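Flosora opens repair and resale service for everyday clothes

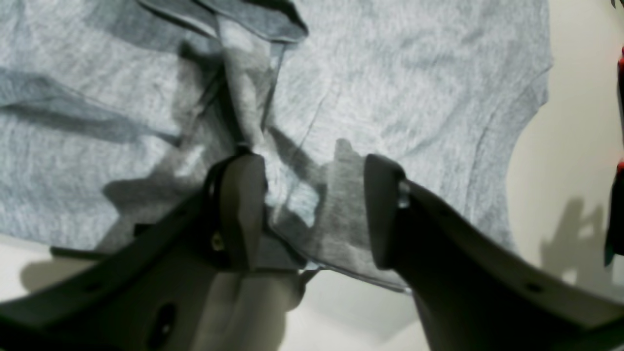
Trustov, November 19, 2019. The clothing company Flosora starts today a repair and resale service for everyday clothes in all its shops. Customers can bring T-shirts, shirts, knitwear and trousers of the brand to any shop, also when they no longer have the receipt. The age of the clothes does not matter.

The service was first tried in two shops, in Trustov and in Skumach, during seven months. In this time the shops received 259 pieces for repair. The most common work was closing open side seams, followed by small holes near the hem and collars that had lost their shape. Of the pieces which the owners did not want back, 105 were sold again at a lower price.

Flosora made the decision to continue after talks with customers in both towns. Many of them said that they had clothes at home which they liked but did not wear because of a small fault. A cotton T-shirt is cheap to buy new, and for this reason few people take it to a tailor. The company wants to make the repair of such simple clothes as easy as buying them.

How the service works

The customer gives the washed piece to the shop staff and receives a card with a number. The piece is then sent to the sewing workshop Holmgren, which has been the partner of Flosora since the trial. The workshop decides which repair is possible and informs the customer of the price before the work begins. If the customer does not agree with the price, the piece is returned without cost.

Open seams and loose hems are repaired free of charge. For holes, new collars and zips there is a fixed price list, which hangs in every shop and can also be asked for by e-mail. Stains and faded colours cannot be treated. Underwear, swimwear and socks are not accepted.

Customers who do not wish to keep a piece can leave it in the shop and receive a voucher. After repair and washing it is offered on a separate rail with its own label. The label names the material, the size and the repair that was made. Pieces that cannot be sold any more are given to Holmgren, where the good parts of the fabric are used as patches.

Next steps

Flosora is now preparing short evening courses in Skumach, where customers can learn to mend a seam by hand and to sew on a patch. The courses are planned for small groups and no earlier experience is necessary. Needles, thread and fabric will be provided. The dates will be announced in the shops.

The company is also looking at the care labels of its new collection. In the trial it was noticed that many questions from customers were about the correct washing temperature and about tumble drying. The new labels will have larger print and simpler wording.

About Flosora

Flosora makes and sells everyday clothes for women, men and children. The head office is in Trustov.

Press contact

Flosora, press office, Trustov
Material for the press is sent on request.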